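I finally cleaned out the snack drawer yesterday. It started as one drawer in the hallway dresser, and then somehow it was the drawer, two coat pockets, my gym bag and the bottom of the suitcase I never unpacked after Dindley. Every time I pass a little grocery store I come out with something I can't read the label on, and then I "save it for later" and forget it exists.

So around 2 PM I dumped everything on the bed and started sorting. Keep, eat now, give away. The eat now pile grew fast! I found a nut bar I'd completely forgotten about, plus candies I'm pretty sure came out of the bowl at the Parkia front desk (sorry, Parkia, you said to help ourselves). The best part was reading the backs of things. One bar I'd been treating as a light little bite is 657 calories. I ate half of it standing up and felt great.

New rule: everything goes in one shoebox, and if the lid won't close, no more shopping. I had 12 things in there this morning and the lid already bulges a bit. I may need a bigger shoebox, or boots.

Next up is the tea shelf, which is a whole other problem. If anyone wants a tin of something smoky, please speak up before I start brewing it all myself.

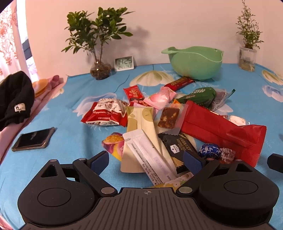
Snack pile on the flowery blue sheet, Happiness included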